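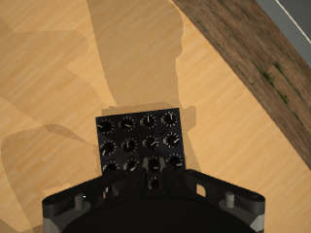
Release No. 213

Vollard opens up its knob-turning collection, and we'd love for you to have it

Rendinmont, Sun 16 January

Hi everybody, Firdevs Yaman here. I run data collection at Vollard, and I get to be the one to tell you that Policarpio is out today! It's our set of simulated examples for teaching a gripper to turn a knob, and anyone doing research can download it for free.

Knobs sound easy until you try to teach them. You have to get two fingers around one round thing without bumping the round things next to it (and on our panel they sit pretty close together), then turn it the right amount and let go cleanly. I spent most of July just watching fingers land on the wrong dial. So we went all in on panels: black knobs on a black face, little white tick marks around every one, and a short white line to tell you which way it's pointing. Black gripper too, so the system can't cheat by looking for a color.

Policarpio has 1,824 runs in it. Every run was steered by a person on our team, start to finish, working inside the simulator. Before each one we shuffle the pointers, nudge the panel to a new angle and change up the light, so you get long arm shadows across the wood floor in some runs and hardly any in others. We kept the misses. They're in their own folder with a note on what went wrong, and I'd start there if I were you.

The steering was done by 6 of us in shifts, and Nafula Kimaro did more of it than anyone. "My first day I kept coming in too low and pinching the edge of the panel," says Nafula. "By the second week I was dreaming about tick marks. I still can't look at my stove the same way."

Each run comes with the overhead view, the finger positions and the starting and ending angle of the target knob. It all loads in Amell, our free viewer, which got a long overdue update this week (you can finally scrub backward, yay).

Next up are sliders and toggle switches. We're looking for 60 outside testers to try steering from home, no robot background needed. If you want in, or you're a reporter who'd like to have a go at it yourself, write to the Vollard press desk and ask for Firdevs. I answer my own mail, usually before lunch.

###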